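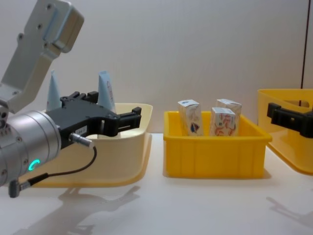
Two-arm station at the Millex open day, tubes on the left, cartons in the middle

Millex open day, anybody else go? (long)

binpicker_deb wrote:
So I finally made it out to the Millex open day in February and I'm still kind of buzzing. I do inbound at a warehouse, I've never been closer to a robot arm than a fence with a yellow sign on it, and they let us stand right up at the table! They had 8 stations going and I spent way too long at this one. Two arms, small plastic bins, little cartons and tubes, the kind of stuff I handle all day long.

The guy running it said the job was called Skyrme (their name for the sorting routine, I guess?) and that the whole point was mixed small goods. I asked if it could do a shrink-wrapped six pack and he laughed, so I'm taking that as a no.

Anyway, worth the drive. Free parking, bad coffee, good cookies.

torquewrench77 wrote:
I was there in the morning, probably missed you. I wasn't as impressed, sorry. It's a clean white table with a handful of items standing up nice and straight. Show me a tote where everything's been dumped in sideways and half of it is crushed and then we'll talk. I've sat through this same demo with different logos on the polo shirts for years.

binpicker_deb wrote:
Okay but you have to start someplace?? Nobody learns to drive on the interstate. And the tubes weren't exactly easy, they're skinny at the top and that gripper has two stubby fingers. I got another one from the same table, scroll down.
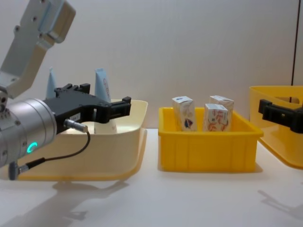 Same table, gripper over the cream bin with the two blue tubes

palletjackpat wrote:
Ooh thanks for posting these. I wanted to go but I was on shift until 3. Question for anybody who was there, does the cable on the side of the gripper ever snag? We had a little arm on a trial at my last place and I swear half our downtime was cables. It looks like it just loops down under the wrist with nothing holding it.

torquewrench77 wrote:
That would be my worry too. On a line I'd want it clipped along the arm, and I'd want a spare in a drawer. I didn't see it catch on anything while I stood there, but I was only at that table for 5 minutes.

flusher_mo wrote:
Delurking because I work with Flusunard stuff and people at the open day kept asking me if it was the same thing. It isn't. Ours is one arm with suction and it's great on flat box tops and pretty hopeless on a tube with a crimped end. Fingers make more sense there. I disagree with torque about the clean table though. When you're setting up a new item you WANT it boring. You get the grab right, then you make a mess, then you find out what you missed.

torquewrench77 wrote:
Sure, for setting up. My gripe is that it's an open day and they're selling to people like Deb's boss. He's going to see that table and think his building looks like that.

binpicker_deb wrote:
My boss thinks our building looks like that NOW lol

palletjackpat wrote:
Did they say anything about price? Or speed?

binpicker_deb wrote:
No price, I asked twice. There was a counter on a screen by the door that said 3164 when I left and I think it was picks for all the stations together but don't quote me. The sign next to it said the goal was 3000 so they were pretty happy about it.

torquewrench77 wrote:
I heard that was visitors' badge scans for the year. So who knows.

flusher_mo wrote:
Pretty sure it was picks. If it was badges I want to know where they all parked.

palletjackpat wrote:
Ekley is supposed to be doing one of these in the spring, over by the old rail yard. I'm going to try and swap a shift. Deb, you in? You can bring a six pack and put it on their table.

binpicker_deb wrote:
Haha yes! I'll bring the shrink wrap one with the torn corner. Send me the sign-up link if you find it, their site kept timing out on my phone.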